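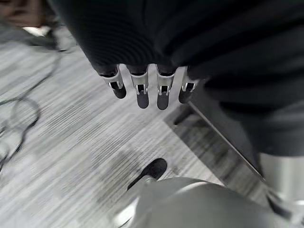

Two Weeks With a Hand That Does the Laundry

By Ilse Van Beek

I have a black ribbed sweater that I have owned for longer than my car, and I wouldn't normally hand it to a stranger. So of course that was the first thing I gave to the Terkik.

The Terkik is a robot hand, sold as a kit by a small company called Trernness, and it bolts onto whatever arm or body your lab, shop or very indulgent household already owns. It costs $2,339 with the wrist camera and the mounting plate. My editor wanted to know whether a person with ordinary patience could get one to handle clothes. I have less than ordinary patience, but I do have an awful lot of laundry, so we agreed I would be fine.

I don't own a robot (my landlord would have views), so I did my testing at Alhassan, a rental workshop that hires out machines by the week. Seidu Mahama runs the floor there and had already put a Terkik together once. He told me it would take us an afternoon. It took us until the following lunchtime, mostly thanks to one cable that has to go in before the mounting plate and is mentioned only after the mounting plate. If you buy one, read all of step nine before you start step eight!

What you get for the money

The fingers are the best part. They have silver metal segments with the hinge pins out where you can see them, and they end in rounded black tips that feel a little like the foot of a good crutch. I kept poking at them while Seidu was trying to work. The exposed pins look unfinished to some people, I gather, but I liked being able to see what was moving, and when one joint got stiff on day four we could tell straight away which one it was. A drop of the oil from the kit and it was fine again.

The tips pull off and you get a spare set in the box. More are $2 each, and I wish every company priced its replacement parts like that. Trernness says a set should last 2,000 grasps. I wasn't there long enough to test that, and I wasn't about to sit there with a clicker.

The camera sits at the wrist and looks down along the fingers. It is small, and it gives you a view nobody with a normal arm ever gets, all knuckles and carpet. You will spend a lot of time looking at that view if you buy this thing, so know that it blurs when the arm swings quickly. It also loses its nerve with dark clothes. My sweater, bunched over the hand, swallowed nearly everything above the finger joints, and what was left on the monitor was a big black mass with some faint ribbing in it and four fingertips sticking out the bottom. Seidu said he could work with that. I said I couldn't, and went and made coffee.

How it does with actual clothes

Better than I feared. Thick, soft things are where it shines. Sweaters, sweatpants, a fleece I borrowed from the workshop hooks: it would close on a fold, lift, and carry the whole heavy bundle across the room without dropping it, most of the time. The driving was done by Seidu with the hand controller, and later by me, and I am pleased to report that I was only slightly worse.

Thin things are a different story. A cotton pillowcase slid out of its grip over and over, and silk was hopeless. Buttons confused me more than they did the hand, as I kept trying to grab next to them and getting the button itself. There is a softer grip setting in the menu under "compliance," a word I had to look up, and turning it all the way up helped with the pillowcase. I would leave it there.

Then there's letting go. You would think that would be the easy bit, but a loose knit likes to catch on those open hinges, and twice I had to walk over and unhook my own sleeve. A fabric cover for the fingers would fix it. Trernness doesn't sell one. Ovwood, which makes the rival hand I tried last May, puts one in the box, although its hand is slower and its tips are hard plastic that skates off anything smooth.

The software

It's okay. The setup screens are clear, the big stop button is where you want it, and you can save a movement and play it back. Playback repeats your exact motion, so if the sweater has landed six inches to the left, the hand will very confidently pick up air. There is a paid add-on that is supposed to use the camera to adjust, at $332 a year. I had it for the second week. It found the fleece nicely and it found my sweater when I spread it out flat under a bright lamp. Crumpled up, the sweater beat it more often than not. I'd try the free month before paying for anything.

Who should get one

If you teach, or run a workshop, or you already have an arm sitting around and want it to do something softer than moving blocks, I think the Terkik is a good buy. The parts are cheap, the fingers are easy to fix, and the support people answered my email the same day, even the grumpy one about step nine. If you want your laundry folded, keep your money. Seidu and I managed one folded towel between us in two weeks, and I've seen neater ones at the bottom of a gym bag.

The sweater came home with one pulled thread at the cuff. I've tucked it in and I'm wearing it now.

Terkik hand kit by Trernness, $2,339 with camera and mounting plate. Spare tips $2 each. Camera add-on $332 a year, first month free. Prices checked 2026-05-03.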